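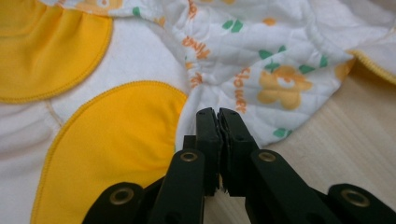 Hand unit, pinch on the printed layer of the yellow-panel garment. Black fingers, rectangular tips.

27/12/2019

Quiet building, so I got a long run at the fabric comparison and I'm writing it all down before I forget which fingers did what. Florêncio Garcia was in for the first half and then left me with the bench and his good scissors (I have them, Florêncio, they're in the top drawer).

What I was after: can we stop swapping between the Galier gripper and the linkage one every time somebody wants cloth on the table? The Galier is the parallel one on the Karnusance arm, the linkage one is our hand unit with the black plastic fingers. Both get the same tips, both get the same garments, I do the hand unit and the arm does its own thing with the scripted approach we've had since May. One pinch, lift, hold, put down, next.

The garment in the photo was the one I ended up liking most as a test piece. It has a padded printed layer that's all crinkles, a plain white part with a soft brushed feel, and then those slick yellow panels with dense overlock stitching around them. So you get three quite different surfaces without touching the table setup! The print is little flowers and leaves with "flower" written next to one of them in orange, which I mention only because the feature matcher loves it. Tons of keypoints on the print and next to nothing on the plain white.

Hand unit first. On the printed layer it's lovely. You come in low, the tips close, and the padding bunches up between them on its own, so there's a decent fold to hold before you've even thought about it. I did 300 closes in total over all the garments and lost 11. I went through the lost ones afterward and most were on yellow, where the surface is smooth and the tips just skate along if you come in flat. Tilting the wrist helped a lot. So did going for a pucker instead of the middle of a panel, though that's me cheating with my eyes, and the arm doesn't get to do that yet.

Overlock edges are a funny one. I expected the raised seam to be a nice handle and it's fine if you land with the tips straddling it, but when you land with one tip sitting on top of the thread the grip feels crooked and you can feel it twist through the handle. I'd rather miss the seam completely. Put that in the grasp labels as its own category? I've been writing "on seam" in the margin and I'm the only one who knows what I mean by it.

Then the Galier on the arm. Same count, 300, and 43 lost. Before anybody at Prarach gets excited, a good chunk of that is approach height and I don't think it's the gripper's fault. The arm closes at the height it was told, the padded layer sits higher than the single layer, and the script has one number for both. On plain white it often closed just above the cloth and picked up air, very politely. On the print it did almost as well as I did. I'd like to rerun it with a height taken off the depth image before we say anything about which is better.

What I do believe already is the feel of the closing. The linkage fingers swing in as they close, so they sweep some fabric along with them, and the parallel jaws don't. For cloth I want the sweep. For the little boxes we did earlier I want the parallel jaws, no contest. So the answer to "can we stop swapping" is looking like no, sorry.

Camera notes, while I'm at it. The wrist camera on the hand unit sees both fingertips and the pinched fold near the middle of the picture, and I wouldn't move it. The lower ends of the fingers run out of the bottom and that's fine, the tracker only uses the tips and the upper rings. The brass-colored grommets are turning out to be handy for that, they're easy to find against the matte black. I tried masking them out (Aravena's old config does this by default, no idea why) and the finger pose got jumpy right away. Masks off, please leave them off.

Exposure I locked by hand. With auto on, a big area of white drags everything down and the black fingers turn into one blob, and then when the pale wood of the table comes in at the side it changes its mind again. Locked value is in the config with today's initials.

Small stuff: the hand unit gets heavy after a while and I started resting my elbow on the bench, which changed my approach angle. I marked where I started doing it in the log. If the later runs look different, that's my elbow.

Still to do: per-layer height for the arm, then the rerun. Rougher pads on the Galier to match the textured edge on the hand unit's tips, if we still have the sheet. Ask Florêncio if he wants the yellow panels split out as a separate set or kept in with the rest. Charge the hand unit, it was blinking at me when I put it away.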